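Speaker notes, talk on small village shops, 14th March

Opening. Wait until people sit down. Thank the organizers, then begin directly with the story of the bread.

When I moved to Purkberg, the shop there sold bread until noon and then closed. If you worked in Romach, as I did, you never saw this bread. I lived eight months beside a bakery shelf and I bought my bread at a gas station. I tell this because the shop owner believed that people in Purkberg did not like bread any more. From her side of the counter it looked exactly like this.

(Pause. Let them laugh if they want to.)

My subject today is opening hours, shelves and distance. I will speak about prices only at the end, and only short, as prices are what everybody wants to discuss and then we have no time for the rest.

First part: who still comes. In Purkberg live 743 people. In the year when we made our survey, 300 households received the paper form and 115 sent it back. I was told by a friend who does statistics that this is a good return for a form with four pages. Please say clearly that older people answered more often than young families. I do not want someone to stand up later and tell me this as news.

The strongest answer was to the question "What did you buy elsewhere last week that you would buy here?" People did not write special things. They wrote onions, milk, stamps, a birthday card, something green for the evening. One person wrote "a lemon, only one," and underlined it twice. I like to read this aloud.

Second part: the shelf. Many small shops put the fresh goods in the back, next to the cooler, for practical reasons. The owner carries the crates a shorter way. But the customer comes in and sees first washing powder and dog food. In Brumus they changed the order and put fruit and vegetables at the door, at an angle, so that a person can look into every compartment without bending. It cost them one weekend and some arguments with the man who delivers the drinks.

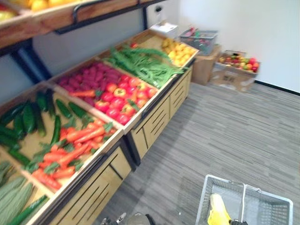
A second point about the shelf is how much to put on it. Owners of small shops are afraid of waste, and they are right to be afraid. So they put three peppers in a large box, and the three peppers look like the last three peppers in the world. It is better to use a smaller box. In Brumus they made the compartments narrower and ordered less, but two times a week. Ask here: who in the room has kept a shop, or had parents with one? Usually there are some hands. Let one person speak, not longer than two minutes.

Third part: distance. The next supermarket from Purkberg is in Romach and the bus goes four times a day, in August only two times. For a person with a car this is nothing. For a person without a car, the lemon becomes a journey of half a day. I made this journey for the talk, on a Tuesday, with a bag on wheels. The bus step is high. I needed help coming up with the bag, and I am not old yet.

(If the time is already over thirty minutes, jump to prices.)

Something on the evening hours. The shop in Purkberg now opens again from five to seven, on three days. The owner sleeps a little after lunch and says she should have done it many years ago. In the first month she sold less than she hoped, and in the second month more. I have no numbers for the third, so please do not invent one when they ask.

Prices. Milk is more expensive in a village shop and it will stay so. Say it simply. The wholesaler in Briggs asks for a minimum order of 200 euros, and below this he adds a charge for delivery. Two shops can order together if their owners speak with each other. In our valley this needed a long time, for reasons of an old quarrel over a parking place which I will not tell.

Questions. Somebody will ask about shops without staff, where you open the door with a card. I have visited only one, so I answer with care: the door worked, the milk was there, and I missed to say good morning to someone.

Leave the survey forms on the table near the exit. Take the pens back.

Contact: see the program page | © Village Shops Talk Series | Back to top
Shares: 6 | Comments: 2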